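Household Materials and Their Care
Week 8 handout: Wood in the kitchen
Instructor: Leonilde Teixeira

Welcome back, everyone, and thank you for the lively talk last week about enamel and cast iron. I promised we would get to wood next, and I have been looking forward to it all term, so please forgive me if these notes wander a little. My grandmother kept one board for bread and another for everything else, and I think I learned more about wood from watching her scrub and dry those two than from any book I have read since.

Let's start with what wood is like on the inside. A tree moves water up its trunk through long, thin tubes, and when the tree is cut and dried those tubes are still there. They take in moisture when the air is damp and give it back when the air is dry. Across the grain the wood swells and shrinks quite a bit; along the grain it hardly moves at all. Nearly everything we will say today about cracks, warping and loose joints comes back to that one habit, so do put a star next to it in your notebook.

Hardwood and softwood are names that trip people up every year. They tell you what sort of tree the wood came from (broadleaf or conifer, mostly) and they don't tell you how hard it is. Balsa is a hardwood, and you can dent it with your thumbnail! For kitchen use we tend to like maple, beech, cherry and walnut, which are dense, with small pores. Red oak is strong and handsome, but its pores are wide open, and onion juice will find every one of them.

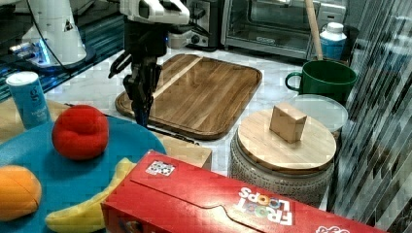

Page last changed: November 15, 2023

A carved groove near the rim of a cutting board catches juice from meat or tomatoes, and it is also the spot people forget to dry. Run a folded cloth along it before you put the board away. If you only remember one small thing from this handout, I would be quite happy for it to be that one.

Now, washing. Use hot water, a little dish soap and a brush, and wash both faces even if you only used one, so that they take up water evenly. Wipe the board down and stand it on its edge where the air can get all around it. Please don't soak it in the sink, and please, please keep it out of the dishwasher. Long heat and long wet together will pull glue lines apart sooner or later. For smells, rub in coarse salt with half a lemon, leave it a few minutes, then rinse.

Oiling comes up every time I teach this, and Mortimer Szabo, who takes the evening section, is stricter about it than I am. We both like food-grade mineral oil, because it doesn't go rancid the way olive oil can. Warm the bottle in a bowl of hot water, put on more than you think you need, leave it overnight and wipe off the rest in the morning. Once a month suits a board in daily use. Mine gets it whenever it starts to look thirsty, and I'll admit that in July, with the garden coming in, it sometimes waits.

If the surface has gone fuzzy or is badly scored, sand with the grain, starting at 151 on the shop's chart (the sheet marked Parnwood, by the door) and finishing with 300. Wipe away the dust, dampen the wood to raise the grain, let it dry, and sand lightly once more before oiling.

For next time, please read chapter 11 in the course packet and bring one wooden thing from your own kitchen, the older the better. A spoon is fine. Leonor Moreira has kindly offered to bring her scrapers and show us how to use them, so wear sleeves you can roll up.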